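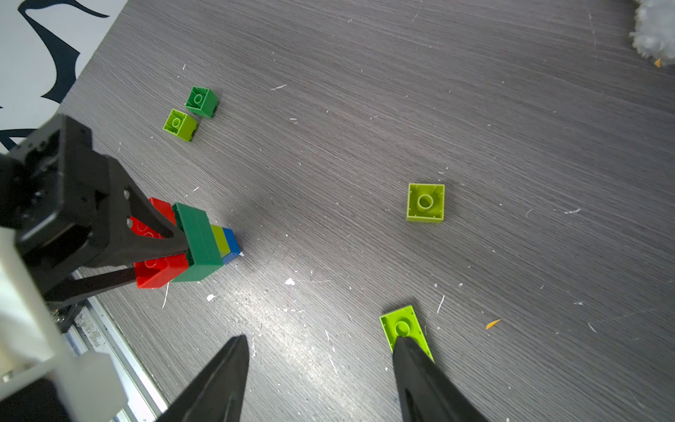
Figura 4. Piezas verdes sobre el tablero, con el hueco hacia arriba.

4. Preparación de las piezas y de la superficie

Esta sección se aplica a los bloques de construcción del juego Pralturar, tanto a los ladrillos como a las placas finas. Léala completa antes de abrir la segunda bolsa.

4.1 Limpieza del tablero

1. Retire del tablero todo lo que no vaya a utilizar.
2. Pase un paño seco siguiendo la veta. Las motas y los restos pequeños destacan mucho sobre el gris oscuro y acaban dentro de los tubos de las piezas.
3. Repita la pasada al terminar cada sesión.

Nota: no utilice limpiadores con disolvente. El paño Nestar incluido en la caja se puede lavar a mano.

4.2 Reconocimiento de las piezas

1. Coloque las piezas con el hueco hacia arriba. El ladrillo de 2x2 tiene un tubo redondo en el centro y nervios finos en las esquinas interiores.
2. Separe las placas de los ladrillos. La placa es mucho más baja y, vista de canto, se confunde con facilidad con el borde de un ladrillo.
3. Compare los tonos con luz blanca. El verde oscuro y el verde lima tienen referencias distintas en la lista de piezas -- no los mezcle en la misma bandeja.
4. Revise el interior de cada tubo. Si hay suciedad, extráigala con un palillo de madera.

Precaución: piezas pequeñas. Manténgalas fuera del alcance de los niños menores de tres años.

4.3 Colocación para el montaje

1. Dé la vuelta a los ladrillos, de modo que los botones queden hacia arriba.
2. Agrupe los del mismo color o de tonos próximos. Pueden quedar cerca, incluso casi tocándose, pero sin encajar.
3. Reserve el centro del tablero para la pieza con la que esté trabajando.
4. Deje 5 cm libres hasta el borde delantero.
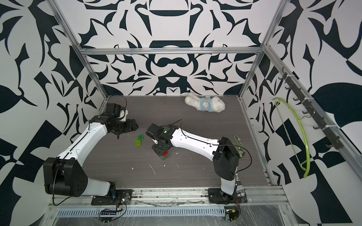 Figura 5. Dos bloques verdes con los botones a la vista; el de tapa roja, aparte.

5. Para unir dos piezas, alinee primero los botones y presione después en vertical. No las gire mientras encajan.
6. Para separarlas, levante un extremo. No haga palanca con objetos metálicos: marcan el plástico y el tablero.

Nota: los bloques de dos colores, por ejemplo rojo por arriba y verde por los lados, se clasifican por el color de la parte superior.

4.4 Recogida

1. Guarde los ladrillos en la bandeja honda y las placas en la plana.
2. No supere las 200 piezas por bandeja. La caja Gough de 400 admite dos bandejas superpuestas.
3. Si falta alguna pieza, anote la referencia (lista completa en la página 112) y solicítela a Zaltdale.

Revisión del texto: 23 de septiembre de 2020. Las referencias de color cambian en octubre; consulte la hoja suelta si su caja la incluye.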